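Budgeting for a suturing robot bench
From the Furnival Lab Equipment Wiki. Last edited 7 Aug 2019

A suturing robot bench is a setup where surgical robot instruments sew up practice tissue on a table. I've planned two of these, one for Kotlow and a smaller one at Fistancombe, and I got the first budget pretty badly wrong (the arms were fine, it was everything small that hurt!).

Instruments

Most people price the arms first and treat the instruments as accessories. I'd do it the other way around. Tips wear out, cables fray, and you'll want a spare of every type you run, so put instruments on their own line with their own reorder date. Ours is in April.

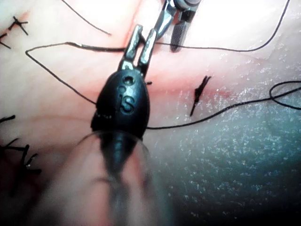
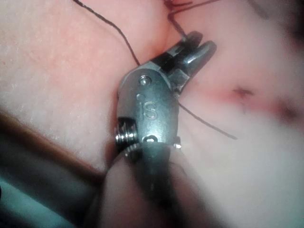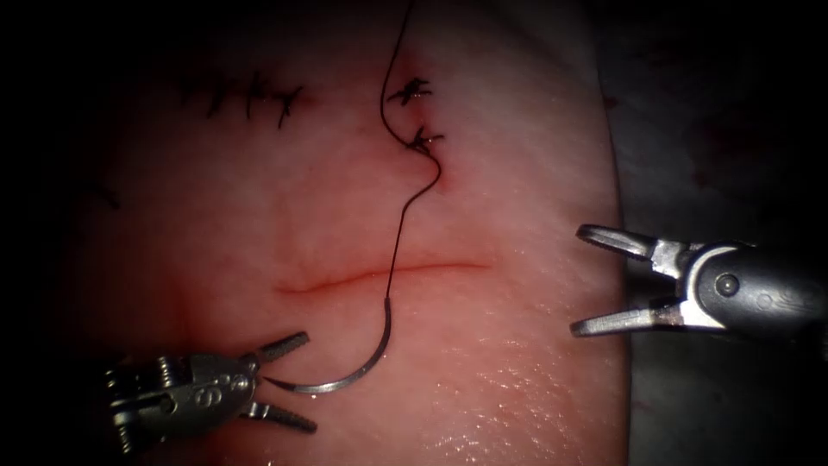
Suturing on tissue pads. The last picture shows a needle driver holding the curved needle and, at right, a grasper with its jaws open.

Consumables

Pads, thread and needles look cheap on a quote, and then you go through them. At Kotlow we wrote down 278 pads for the first order and I thought that was wildly generous – it wasn't. One pad will take several rows of stitches if you plan where the cuts go, so it's worth sketching a layout before you order. Buy thread in the same batch as the pads.

Cameras and lights

Close-up views from small cameras near the instruments plus one fixed view cover most of what we need. Shiny metal and a glossy pad both throw highlights, so leave money for lights you can dim.

Planning software

I use Idix, our own planning sheet, which splits the budget into 5 headings and spreads spares over 8 months. It's clunky, but it does catch the shipping costs I always forget.

See also: Spare instrument storage; Bench lighting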